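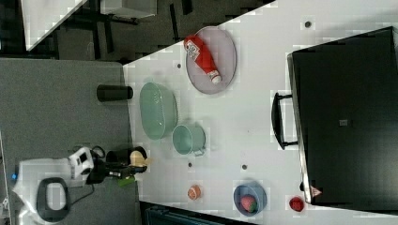 餐具借用架三月起换新办法

Okness邻里通讯 2024年2月23日

一楼公共厨房旁边的餐具借用架从去年八月开始试行，到现在过了一个冬天。春节前后借的人最多，归还也最乱，有几户年夜饭要用的盘子到下午还没凑齐。物业和几位常用厨房的住户在节后碰了头，把办法重新写了一遍，三月起照新的来。下面把变动的地方和大家问得多的事情一并说明，旧的那张告示会从架子旁边撤下来。

先说借用的范围。架子上的盘、碗、杯、汤勺、分菜夹和托盘都可以借，住在Okness的任何一户都能借，租户和业主一样。砧板和刀具留在厨房里用，不外借。电饭煲和电热水壶去年试着借过，回来时少了内盖和电源线，后来一直没配齐，新办法里就不列了。需要大锅的住户可以在厨房里煮好再端上楼，锅请当天洗净放回灶台下面的柜子。

借用时间改为三天。原来写的是“用完归还”，各家理解不一样，有的当晚就还，有的放到下一次聚餐。现在从登记那天算起，第三天晚上厨房关门之前还回来就行。遇到家里办事要多用几天，在登记本备注栏写上预计归还的日子，别的住户翻本子就能看到，可以自己错开。

登记本还是放在架子左手的抽屉里，笔用绳子拴着。要写的内容比以前少：门牌号、借了什么、哪天借的。电话不用再写了，有住户提出来本子谁都能翻，写电话不合适，这个意见采纳了。去年那本已经收走，不会再摆出来。

押金的事问的人多，这里写清楚。平时借用不收押金。一次借整套的，也就是下面要说的十六人份聚餐箱，收押金2000元，归还清点后原路退回。这个数目定得比较高，讨论时也有不同意见。Yvonne Penrose在会上提出，聚餐箱里的餐具是新买的，补一件常常要按整组补，押金太低就起不到作用。也有住户觉得2000元会让年纪大的邻居不愿意借。最后的折中是，同一栋里有另一户愿意在登记本上共同签名的，押金可以免。两户一起签名，少了东西两户一起补。这一条先试行，到八月再看要不要改。

聚餐箱是这次新添的。以前一家请客，要在架子上东拼西凑，大盘子拿走了，别的人连盛菜的都没有。现在把成套的另外装箱，和散件分开放。箱子一共两只，放在储物间进门右边的下层，每只十六人份，盘子、碗、杯子和勺子都按人数配好，盖子里面贴着清单。箱子里的餐具由Modness供货，是同一个系列，颜色一致，架子上那些散件则来自各家捐赠，大小深浅都有，混在一起以后很难分拣，请不要互相调换。

箱子比较沉，下面没有轮子。借的时候可以到前台借小推车，从货梯走。有人问能不能只借半箱，答复是不能，半箱拿走之后剩下的半箱别人也没法用。人少的聚餐用架子上的散件就够了。

预订聚餐箱请提前到前台登记，写明日期和用餐时间。同一天有几家要用的，先登记的先用。春节、中秋和元旦这几个日子历来紧张，遇到冲突时前台会打电话协调，中午用的和晚上用的可以接着来，中间留出清洗的时间。已经登记又不用了，请早点说一声。

下面说清洗。这是过去半年意见最多的一项。架子上的东西还回来时，有的碗底还粘着饭粒，有的杯子里有茶渍，下一户拿到手里只好先洗一遍。新办法的要求很简单：洗净，擦干，再上架。厨房水槽边有洗洁精和海绵，沥水架也可以用，但请不要把餐具留在沥水架上过夜，第二天早上做饭的人要用地方。

厨房里的洗碗机是Gruber的，开盖后先按电源，再选程序，门关严以后才会启动。木勺、竹托盘和带金边的瓷器请手洗。塑料杯放上层。洗碗块在水槽上方的柜子里，一次一块，多放会起很多泡沫。机器洗完后会自动烘干，刚开门的时候里面很烫，请晾一会儿再取。滤网每周由保洁清理，平时看到有大块的残渣，顺手取出来扔进厨余桶就好。

油污重的盘子先用厨房纸擦一遍再冲水。去年冬天下水道堵过，疏通的师傅从弯管里掏出来的主要是凝住的猪油。火锅底料和炸过东西的油一律不要倒进水槽，等凉透后装进旧瓶子，放到地下一层垃圾间的废油箱旁边。

破损怎么办也有了说法。散件用坏了不用赔，在登记本上写一笔，把碎片用报纸包好，外面写上“碎瓷”，放进其他垃圾。有缺口或者裂纹的碗盘请不要再放回架子，缺口容易划嘴，裂纹里也洗不干净。聚餐箱里的东西坏了，请按清单上的型号补一件同样的，买不到的话到前台问Modness的订货方式，费用从押金里扣也可以。

捐赠仍然欢迎。过去收到的东西里，最用得上的是中等大小的盘子和有把手的杯子，最用不上的是酒杯和成套的咖啡碟。咖啡碟已经多到架子放不下，暂时不收了。还想捐的，请挑完整、能进洗碗机、可以叠放的，洗干净送到前台，由前台上架，不要直接塞进去。印着公司标志的赠品杯也收，不过数量多了会挑着放。

没有人用的旧餐具会定期送到Sosness旧物铺，就是过了桥、原来修鞋摊那个位置。铺子收碗盘，也收小锅和饭盒，卖得很便宜。各家自己有不要的，也可以直接送过去，店里下午开门，上午送去容易碰上卷帘门拉着。布料、书和玩具他们暂时不收，店面小，放不下。

再说几件跟厨房有关的小事。

冰箱最上面一层现在留作公用，放大家共用的调料，开封后请在瓶身上写日期。其他几层放自己的东西，贴上门牌号，没有贴的到周末清理时会扔掉。剩菜请用有盖的盒子装，蒙保鲜膜的碗叠起来容易翻，上个月有一碗红烧汁从上层流到了底下的抽屉里，擦了很久。

调料架重新排过，常用的酱油、醋和盐在右边，糖和淀粉换成了带盖的罐子。有邻居问为什么花椒不见了，花椒挪到了抽屉里，那个位置离灶台太近，受热以后没有香味。辣椒酱各家口味差别大，请自带。

桌子用完请擦。白天常有孩子在公共厨房吃点心，下午晚些时候又有人来包饺子，桌面上的面粉和果汁干了以后不好弄。抹布分成两种颜色，蓝色擦桌子，黄色擦灶台，用完搓洗拧干，搭在窗边的杆子上。抹布发硬或者有味道就可以扔，新的在储物间。

椅子用完推回桌下，靠窗那一排不要堵住暖气。暖气停了以后这一条就不用管了。

厨房开放时间不变，早上开门，晚上由前台锁门。晚归的住户需要还餐具的，可以放在前台旁边的还物筐里，前台第二天上架。放进还物筐的也要洗过，没有洗的会请本人领回去。聚餐箱不能放在还物筐旁边，必须当面清点，前台有人的时候再送来。

清点的步骤大致是这样：把箱子放在前台旁边的长桌上，打开盖子，两个人对着清单一样一样看，看完在清单下面签名。用不了多少时间，但请不要把箱子放下就走。试行期间少了两个勺子，到现在也不知道是哪一次少的，所以才加了当面清点这一步。要是谁家抽屉里多出来长柄的白瓷勺，麻烦送回来，不追究。

带孩子来借餐具的家长，请看着点储物间的门。门比较重，回弹很快，小孩的手指容易夹到。物业已经报修，等闭门器的配件到了就换。在换好之前，门边先塞了一块橡胶楔子，进出以后请把它踢回原位。

还有住户建议把登记改成手机上填，省得下楼翻本子。这个讨论过，眼下还是用纸本。楼里有不少老人习惯写字，两套登记同时用又容易对不上。如果以后要改，会先在通讯里征求意见。

对新办法有意见的，可以写纸条投到前台的信箱，也可以直接找Yvonne Penrose，厨房这块的意见由她汇总。去年收到的意见里，加挂钩和换照明这两条已经办了，挂钩在冰箱侧面，用来挂隔热手套。水槽那边想换成抽拉龙头的意见还在问价，有了结果会在通讯里登出来。

新的借用说明会贴在架子上方，字号放大了，戴老花镜的邻居站着也能看清。需要带一份回家的，前台有印好的，请自取。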